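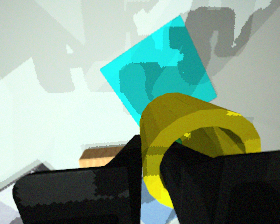 Demonstration Visit: Handout 3, Grasping in Simulation

September | Course staff, Introduction to Robotics
Print this page | E-mail this page | Share (44)

These notes go with the visit to the Tsoukalas lab in Condville. Read them before you get on the bus. The demonstration starts at 10 a.m. and runs until noon, and there will not be time to go over the basics once you are there.

1. What the lab is showing

The lab will run its Pumitz exercise, a simulated pick task seen from above. A two-finger gripper works among small, simple shapes on a pale surface. In the view used for this handout, one wall of the yellow tube is between the two fingers, and the right finger blocks part of the opening. Gripping a tube by its wall is a different problem from gripping it across the outside. The fingers need less room to close, but one of them has to fit inside the hollow.

The cyan square is partly covered by the tube. Keep that in mind for section 3, where we talk about order.

2. Terms you will hear

Approach: the path the gripper takes to reach the object.
Grasp point: the place where the fingers are meant to close.
Clearance: the free space between a finger and anything it should not touch.
Occlusion: one thing hiding another from the camera. The gripper itself is often the worst offender.
Episode: one full attempt, from the start position to success or time-out.

3. Points to watch for

Each episode is limited to 200 steps. The staff will run the same layout more than once with small changes in the start position. Write down which object the gripper goes to first and whether it disturbs its neighbors on the way.

Look at the shadows too. On the cyan square they break one flat color into several shades of teal, and a program that finds objects by color alone may treat those as separate pieces. The lab uses a setting called Pletitz that changes the lighting between episodes — ask to see it switched off for comparison.

The course data set has 1,593 episodes, of which 831 were marked as successful. Do not treat this as a score for the method. The early episodes were recorded with a gripper model that had wider fingertips, and they were kept in the set on purpose.

4. During the visit

Groups hold up to 12 people at each screen. Stay with your group until the change is called. You may take notes by hand or on a laptop. Questions about the physics settings should wait for the second hour.

5. To hand in

One page, typed. Pick a single episode and describe the approach, the grasp point and the result. If the grasp failed, say at which stage. Add a sketch with the clearance marked on both sides of the gripper.

Comments (2)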